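Columns > Food and Table > Opinion

February 2026
By Aino Lappalainen

In Praise of the Shared Orange

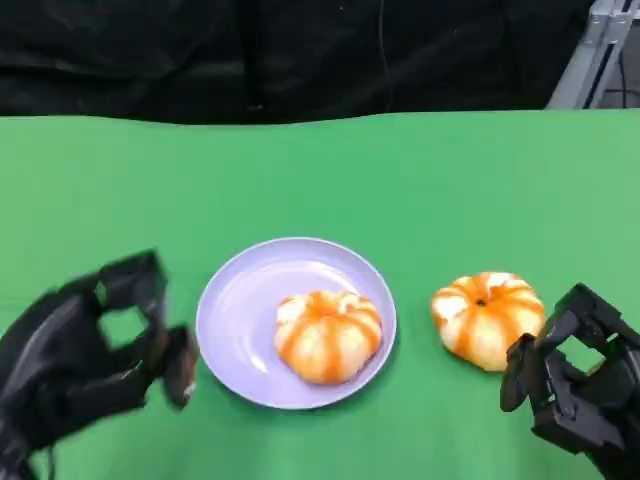
Rhea Lacson wrote to me that fruit isn't dessert, it's what you give people when you forgot to make dessert, and that she would be let down by any dinner that ended with it. She was responding to a line in my last column, and I've been happily arguing with her in my head ever since.

I love fruit at the end of a meal. I love it more than cake, and I really do love cake! I grew up in Granholm, in a house where supper closed with whatever was in the bowl, and in winter that meant citrus: mandarins mostly, oranges when they were cheap, a grapefruit if my uncle had been to town. My father peeled. The rest of us sat there with our elbows on the table and took what he passed over, and that was when the talking started.

The talking is my whole case, I suppose. A slice of cake is served and eaten, and then people look at their phones or get up to find their coats. A mandarin takes its time. You pull off a segment, you get halfway through a story, you pull off another one. You pick at the white strings while somebody else disagrees with you. I have sat through entire family decisions over a bowl of citrus, including the one to sell my grandmother's place in Laitinen, which took 13 evenings and a truly heroic amount of peel.

Rhea's second point was stronger. She said a host should go to some trouble, because trouble is how you show guests they matter. I agree with her about trouble! I just think we've gotten strange about where we put it. Last winter I spent an afternoon on a layered thing with browned butter and a caramel that seized twice, and by the time my guests arrived I was so tired that I barely heard a word they said. They were very nice about the caramel. Peeling an orange for someone is trouble too, only it's a small amount, and you can do it sitting down next to them.

And the flavor, please, let's talk about the flavor. After a heavy stew or anything with cream in it, cold citrus is the best thing in the world. It wakes up your whole mouth. Buy the ones that feel heavy for their size, and don't be put off by loose, baggy skin on a mandarin (some of the sweetest kinds look like they're wearing somebody else's coat). If you like, put out a dish of salted nuts or a bit of dark chocolate. Dates are wonderful. I went through a phase of sprinkling cinnamon over sliced oranges and I'd still defend it.

My friend Martti Rautiainen thinks I've gone too far. He told me over the phone that a birthday without a cake is just a Tuesday with better shoes. Fine, birthdays can have cake. Weddings too. I'm after the other evenings, the plain ones, when you'd like to have people over and you don't, for the simple reason that you can't face making a finale. How many suppers never happen over that? I know I've skipped plenty. Since I gave up on finales I've had people over nearly every week, and the soup has gotten better, too, now that I'm paying attention to it.

Valtteri Ruotsalainen, down the hall from me, now turns up with a bag of something whenever he's invited. Clementines, once a pomelo so big that we needed the bread knife. We ate it standing at the counter with juice running down our wrists, talking over each other about whether the town should bring back the ice rink, and it was close to midnight before anyone thought of going home.

So come on, Rhea. Supper at my place, 7 o'clock, any night you like. There'll be soup, there'll be bread, and I'll peel.

Contact the opinion desk | © 2026 Tamaven | Back to top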